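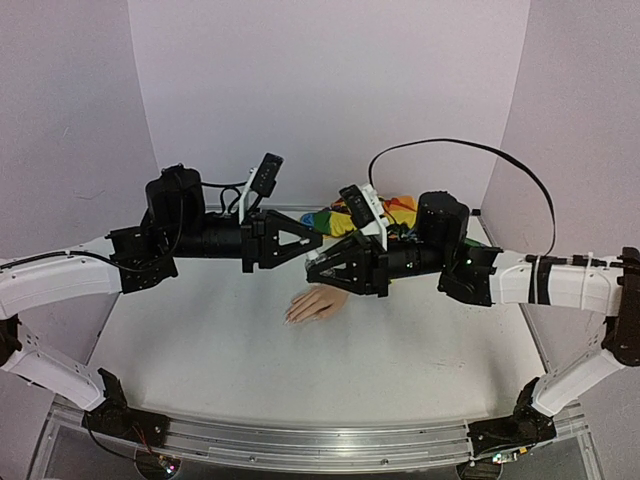 Ghazal Rashti thinks the hem on the gray coat should come up by an inch, and she told me so twice before lunch. I pinned it both ways on the form and left it. The Murik wool frays badly once it's cut, so I want to be sure.

Finished the second sleeve at 4. The lining still pulls at the left shoulder. I unpicked 47 stitches and put them back with more ease, and it hangs better now.

Fodside wrote about the September show. They want six looks, and I have four and a half. Buttons from Ghasemi came, 100 in the bag, dark brown. Tomorrow I cut the collar and call about the zippers.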